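Clurkomar play kitchen sets – frequently asked questions

Updated 05/03/2026

What counts as one set?
Cups, cutlery and trays listed under the same set number. Loose pieces are listed separately under Remau.

How should plastic pieces be washed?
By hand, at 30 degrees, with ordinary washing-up liquid. Ribbed cups need a bottle brush, as coloured drinks collect between the ribs.

Can real liquids be used in pretend pouring?
Yes. Use water or diluted squash, and rinse the pieces within 2 hours.

Does a toy knife have a sharp edge?
No. The blade and handle are plastic and are not meant for cutting food – use a table knife for that.

How are the pieces stored?
Dry, with cups mouth down. Bottles are kept with the cap off.

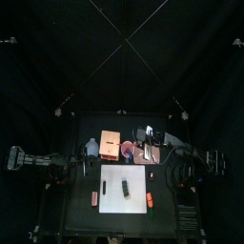
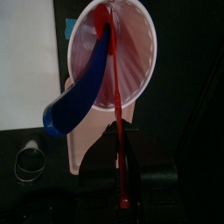 Red plastic toy knife, held level:
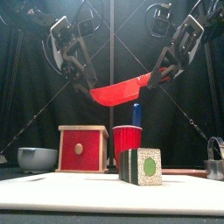
Reader comments (2)

Buschmann: Squash left overnight stained our cups. Bicarbonate paste got most of it out, but the ribs needed a second go.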